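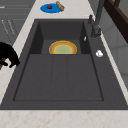

Page last changed: Sun 17 February

Kitchen robot team finds the fault behind its vanishing plates

The dishes team at Zalcombe has found out why its kitchen robot kept letting go of plates in the wrong place, and the answer has everybody in the lab grinning. It was a single stale number, hiding in a spot that all of them had read past many times!

The trouble showed up in Sorik, the simulated kitchen where the team tries out every new version of its control software before a real arm gets anywhere near a real sink. The job sounds easy enough. Pick up a plate, carry it over the sink, lower it into the basin, open the fingers, back away. In a batch of 127 overnight runs, 19 ended with the gripper opening too soon, while the plate was still well above the bottom of the basin. The software then cheerfully logged each of those runs as a success.

That last part is what worried people. A dropped plate in a simulation costs nothing, but a robot that drops a plate and reports a job well done is a safety matter, especially once there are hands and bare feet nearby. Siu-ming Yen, who runs the testing side, stopped all work on the real arm the same morning and put a note on its power switch.

"I loved finding this one," she said. "I did not love the week before we found it."

The first suspect was the camera software. Sorik's sink is dark gray all over, and a raised platform in the front part of the basin can hide the lower half of a plate resting against the back wall. It seemed likely that the robot was losing track of the plate edge and guessing. Ehsan Hashmi spent two days swapping plate colors, going from yellow to blue and back, and brightening the lights over the counter. The early releases kept coming at the same rate, whatever the color (he now has a truly wonderful collection of plate pictures).

Next came the fingers. Wouter De Haan went through the grip force logs line by line and found them clean. The gripper was opening exactly when it was told to open. So who was telling it?

The answer came from Shih-chieh Fu, who had been asked to look at something else entirely. The program decides that a plate has been set down when two things are true: the fingers feel a push from below, and the plate is lower than a stored height. When the grooved platform was added to the sink model, somebody updated the height for the front of the basin. The deeper well at the back was still using the old figure, left over from a much shallower sink. A plate headed for the back well passed that height on the way down, and if its rim brushed the edge of the platform, the fingers felt the push. Both boxes ticked, fingers open, plate gone.

The fix is a lovely one. The stored height has been thrown out, and the software now reads the surface under the plate from the model each time, or from the depth sensor on the real arm. It also has to feel the push for longer before it believes it, and after letting go it looks at the plate again before calling the run a success. A brush against an edge is over far too quickly to pass the new check.

With the change in place, the full batch was run again over the weekend, all 127 of them, and there were no early releases. Two runs did stop and ask for help because the plate had tipped against the faucet side of the basin, and Yen was delighted with both. Stopping and asking is what she wants it to do.

The note is still on the power switch for now. Detlef Stöcker, who looks after the Zerkus arm, wants to see the new check work with plastic plates and a foam-lined sink first, followed by stoneware if that goes well. He has also asked for every stored height in the code to be listed and given an owner, and Fu has already started on the cupboard shelves.

Anyone using the Wei sink model in their own tests should pick up the new version, which carries the corrected well depth. Results from older batches that used the back of the basin should be run again. Questions can go to Hashmi at the dishes desk, and he would be very happy to show you the plates.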